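Wotix > Take part > Open studies

Call for participants: sleep and worry in people who work at night

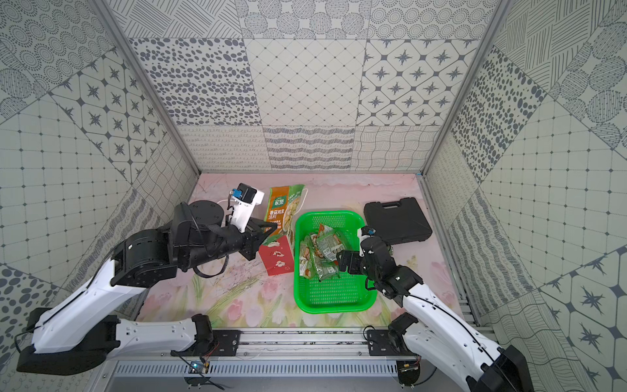 White robot arm over a floor mat printed with pink tulips.

The Oltetti sleep group in Gondal is looking for 60 adults who work night shifts and who often lie awake with worries after the shift is finished. We want to learn if a short course of talking sessions can help them to fall asleep more easily during the day.

Who can take part

You can join if you are between 18 and 64 years old, have worked nights for at least one year, and have trouble with sleep on three or more days of the week. You do not need a diagnosis from a doctor. Unfortunately we cannot accept people who started a new sleep medicine in the last two months, or who are already in therapy for insomnia.

What you will do

The study takes eight weeks. Each week you have one session with a trained therapist, by telephone or at our rooms on Fistar Street. Between the sessions you keep a short sleep diary – it takes five minutes a day. At the start and at the end we ask you to fill in a questionnaire about mood, worry and tiredness.

Half of the participants will begin immediately and the other half will wait eight weeks before they begin. A computer decides this by chance. Everybody receives the full course.

Payment and privacy

The sessions are free of charge, and we pay your travel costs. Your answers are stored under a number and not under your name. You may leave the study at any moment, and you do not have to give a reason.

How to apply

Please call our study line, extension 443, or write to us through the contact form before 16 Aug 2020. Tell us your age, your kind of work and the best hour to call you – we know that many of you sleep in the morning.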